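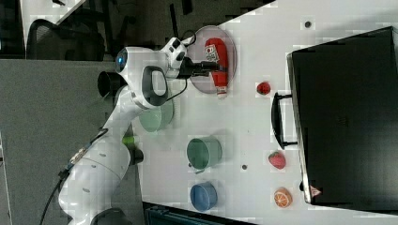 Report on the visit to the Plamley Tableware and Home Fair

Department of Household Studies, 2 Dec 2022

Four members of the department attended the trade day of the Plamley fair at the invitation of the organisers. The purpose of the visit was to review tableware suitable for the practice kitchen, and to look at play food and small crockery for the early years room, where the present stock is to be replaced in January.

The fair occupied both floors of the Prirken Hall. According to the printed guide, 466 stands had been let and 3,119 trade visitors had registered before the doors opened. Registration was orderly, although the queue for the cloakroom delayed the party by a quarter of an hour and the opening address was missed.

Ground floor: cups, bowls and plates

The morning was given to the ground floor. Suppliers of everyday ware were grouped along the north wall, with glass and cutlery opposite. The department had asked in advance to see mugs and cups in plain colours, preferably with a rim in a contrasting or paler shade, as these are easier for younger pupils to tell apart when laying and clearing a table. Several stands offered such ranges. The most complete was that of Srithong, which showed mugs, cups and bowls in greens and blues and allowed visitors to handle every piece.

Handles were compared with some care. A number of the cheaper mugs had handles too narrow for an adult finger and were set aside at once. Bowls were generally satisfactory. The party preferred the shallower form, which stacks well on the existing shelves, but noted that the deeper bowl is more useful for mixing and would reduce the number of separate items to be bought.

Translucent plates were seen on three stands. They are light to carry and agreeable in colour, but the members were not agreed on whether they should be adopted. Fine scratches were visible on the display pieces under the hall lighting, and the sales staff could give no firm answer on how the surface would look after a year of machine washing. Samples have been requested.

Upper floor: play food and table setting

The upper floor was smaller and a good deal noisier. Grorkavura had taken a corner stand for its play food, sold by the piece or in boxes of 50. Fruit made up the greater part of the range. The strawberries were offered with or without leaves, and the orange slices had the segments clearly marked, which is helpful where children are asked to match a slice to the whole fruit. The vegetables were less convincing, and the bread was poor.

The department's early years staff have long asked for items that extend a table-laying lesson beyond plates and cups. A red sauce bottle, a few pieces of fruit and a mixed set of coloured cups are enough for a full session of sorting, fetching and putting away. It was therefore useful to see food and crockery together and to judge the sizes against one another. Some of the play fruit on sale was plainly too small for use with the youngest group, and the stand confirmed that those lines are intended for older children.

A short talk on clearing and storing tableware was given at noon. The speaker recommended that cups be stored upright, never nested, and that plates of different diameters be kept in separate stacks. Much of this is already the department's practice. Her remarks on labelling shelves at child height were new to the party and will be tried in the spring.

Catering and access

Lunch was available in the gallery. The choice was limited and the seating insufficient. Lifts to the upper floor were working throughout the day, though signs to them were small and placed too high. Members who intend to go next year are advised to take the earlier coach.

Orders and matters outstanding

No orders were placed on the day. Srithong will supply a written price for 500 mixed cups and mugs, to be shared with the two neighbouring schools. Grorkavura will send one box of fruit on approval. The question of the translucent plates is held over until the samples have been washed and inspected. Catalogues collected at the fair may be consulted in the staff workroom and should be returned to the blue tray.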